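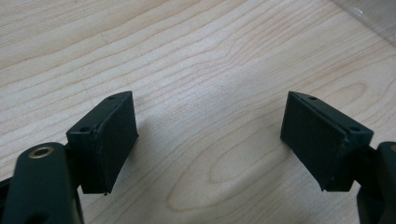 mirnness-handheld-kit

Planning and purchasing files for the Mirnness hand-held gripper kits

Contents of this folder

kit_list.csv: every part in a kit, one row per part, with supplier, lead time and price paid
spares.csv: parts we expect to wear out or lose
budget.xlsx: the working budget, with one tab per stage
quotes/: supplier quotes as received, PDF only
bench_layout.pdf: table sizes and clearances
CHANGES.txt: what was altered and who altered it

Status

Stage one is bought and in use at Trutthorpe. Stage two is costed but not ordered. The figures in budget.xlsx are live and may differ from the ones quoted below by the price of a few small parts. If they disagree by more than that, trust the spreadsheet and tell Ailsa Imrie.

What this is for

We record people doing small table-top jobs with a hand-held gripper that has a camera on it. The recordings are used to train the arm at the Priritz site. No arm is needed to make them, and this is why the kits were bought first. The arm is a separate purchase with its own file and isn't covered here.

The aim of this folder is to let somebody at another site buy the same kit without ringing us. It also records what we would do differently, as stage two will be ordered by people who weren't here for stage one.

Stage one budget

The limit for stage one was 3000 pounds, including delivery and excluding staff time. That bought two complete kits, one set of spares and the table fittings. We didn't have to buy tables.

The largest single line was the cameras. Machined parts came second, and this was the line we had guessed worst. The first quote treated each finger as a one-off. Sithole requoted for a batch and the price per finger came down enough to pay for the spare pads. Both quotes are in the quotes folder. Ask for the batch price from the start, even if you only want two kits.

Small hardware is cheap but easy to leave out. Bushings, pins and screws are listed separately in kit_list.csv, with the pack size as well as the number used. Several only come in packs much larger than a kit needs, so one order will cover a good few kits.

Stage two budget

Stage two is capped at 2000 pounds. It covers one more kit for Mirnness, pads for all kits, storage cards and a second charger. It doesn't cover a spare camera. Jong-dae Nam has asked for one to be added and the row is in the budget tab marked "not approved". Please leave it there until it has been decided.

If prices rise before the order goes in, cut the lines in this order: carrying case, second charger, storage cards. Do not cut the pads.

Wear and spares

Pads are treated as a consumable. Edges and corners get worn, and the gripping face picks up dust and scuffs. Light marking doesn't matter. Replace a pad if the face is no longer flat, if the two pads on a gripper no longer meet squarely, or if a screw hole has pulled.

Change pads in pairs. A new pad facing an old one gives a grip that is slightly off centre, and it shows up in the recordings. spares.csv therefore lists pads by the pair, and the price column is per pair.

Bushings are checked when the pads are changed. We have not replaced one yet, so the quantity in spares.csv is a guess and should be read as one.

Keep the colour of the fingers and pads the same across all kits. A change of colour partway through would mean sorting the recordings into groups later. If a supplier offers a cheaper batch in another colour, turn it down.

Tables and lighting

Use the tables you have if they are flat and have a matt top. Gloss tops give glare. Pale wood has been fine with dark fingers. bench_layout.pdf shows the clear space wanted on each side of the person working, with room for bins and packaging at the back.

Plan for light from overhead. We had put lamps in the first draft of the budget and took them out after trying the room lights. A site with poor ceiling lighting should put that line back.

Lead times

Cameras came from stock. Machined parts took up to 5 weeks, and everything else was waiting on them. Order those first and the rest later. Sithole closes for part of August, so an order placed in July will not move until September.

Check each finger on arrival against the drawing number on the delivery note. One of ours came as two left-hand fingers. It was put right without charge but the kit sat unfinished in the meantime.

Time to allow

Building a kit takes one person most of a day, including the first check of the camera. Allow 30 minutes at the start of each session for setting up and a test recording. This is staff time and is charged to the site, so it does not appear in any tab of budget.xlsx.

Known gaps

The price column in kit_list.csv mixes prices with and without VAT. The vat column says which is which, but the total at the bottom ignores it. Use the total in budget.xlsx.

Delivery is entered as one sum for stage one and has not been split by supplier.

There is no row for disposal or repair of cameras.

bench_layout.pdf was drawn for Trutthorpe. The Priritz tables are narrower and need their own sheet.

Making changes

Edit the CSV files directly and add a line to CHANGES.txt with your initials. Do not overwrite an old quote. Save the new one beside it with the month in the name. Anything that moves a stage total goes to Ailsa Imrie before it is saved. Questions about parts and fitting go to Jong-dae Nam.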